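Student Project Report
Daily Routine and Digestion in First-Year Students of Traditional Medicine
Prepared by: Doaa Tazi and Dima Issa
Supervisor: Anca Jitaru
Submitted: Jun 29, 2024

1. Background
In the second module of our course at the Dobre school we learned that Ayurveda gives great importance to the daily routine, called dinacharya. The teacher explained that waking early, drinking warm water and emptying the bowels in the morning are the first steps of the day. We wanted to know if students who study these rules also follow them at home.

2. Aim
The aim was to compare what students know about the morning routine with what they do. We did not try to prove any medical effect. For this a longer study and a doctor would be necessary.

3. Participants and Method
We invited students from the Mesadard and Jillorby groups. In total 36 students agreed to take part. Each of them kept a paper diary in February and wrote down the time of waking, the first drink, the time of meals and the time of the bowel movement. Domnica Ilie translated the diary page for students who do not read English well. We received 122 diary pages which were filled in completely. Pages with missing hours were put aside and not used.

4. Results
Most students knew the recommended order of the morning. Fewer of them kept it on the days with early lectures. The warm water was the easiest habit and many students continued it until the end of the month. The regular time for the toilet was the most difficult, especially for those who live in shared apartments and must wait for the bathroom. Two students wrote that they felt lighter in the morning, but they also changed their dinner, so we cannot say which change was responsible.

5. Practical Advice From the Diaries
5.1 Eat the last meal early and keep it simple.
5.2 Prepare the water in the evening, so it only has to be warmed.
5.3 Go to the toilet at the same hour every morning, sit without the telephone and do not strain. 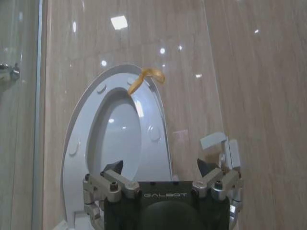 6. Limits of the Project
The diaries were written by the students themselves and we could not check them. Our teacher Fletcher Dunstan also remarked that one month is short for a habit. In a next project we would like to include the evening routine and ask the same questions in another season.

7. Thanks
We thank all students who kept the diary, and the Kaltness library for lending us the books on dinacharya.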